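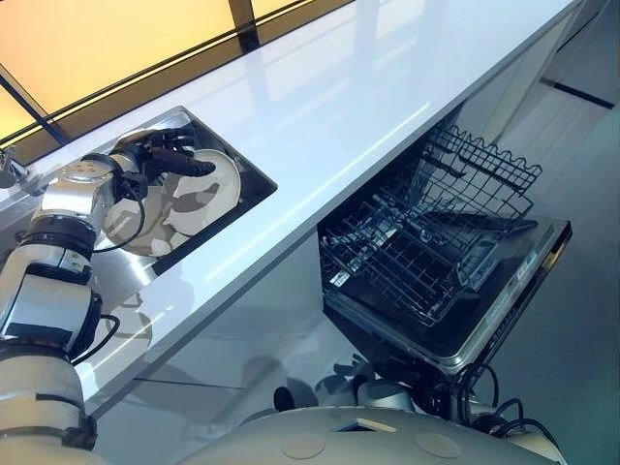 Dishes still in the sink, 14 June 2026

unton_hillside
So is anyone else on the Zarell side still waiting on the flood money? We put our claim in the same week as my sister in Sethi and she got hers already. Same form, same office, same amount of mud in the living room. I called twice and got told "it's in the queue" both times.

mapleandmud
Still waiting here too. My neighbor got a letter saying 182 households were approved in the first batch and the rest come in July. I never got a letter, so I guess I'm the rest.

gutterball77
You need to check if your damage card says 1 or 2. The 2s are getting paid after the inspectors come back out. It was on the sheet they handed out at the school gym - the back of the sheet, in tiny print, but it was there.

unton_hillside
I never saw a back of the sheet! Mine was one-sided. Great.

Nitham_Nan
I'll probably get yelled at for this but I think the county has done okay. They had cots and hot food going the first night, and my $1,000 showed up 18 days after I signed. When we had the big flood years ago we waited most of a year and got a coupon for paint.

gutterball77
Cots are one thing. People are paying rent AND a mortgage right now, Nan. Glad yours came through, but Nitham got maybe an inch of water and you were first in line.

Nitham_Nan
It was over my baseboards, thank you very much. And they went in the order the forms came in, not by who got wettest. I stood in that line in the rain with everybody else.

mapleandmud
That's kind of the problem though? The road out of Zarell was closed, so of course we filed later. Going by date isn't fair if half of us couldn't drive to the office.

unton_hillside
Yes, this. My sister dropped mine off with hers or I'd be even further back. Which makes it weirder that hers is paid, now that I type it out.

creekbend
Did she sign yours for you? They pulled my dad's out of the pile over the signature and didn't tell him. He only found out by going in person with his ID. Took ten minutes to fix once he got to the right window (the one by the vending machine, don't bother with the front desk).

unton_hillside
Oh no. She might have. I told her to just get it in. Calling her now.

Nitham_Nan
Bring the damage card with you too, they asked me for it.

unton_hillside
OK she signed it. Going in tomorrow morning, will post what they tell me.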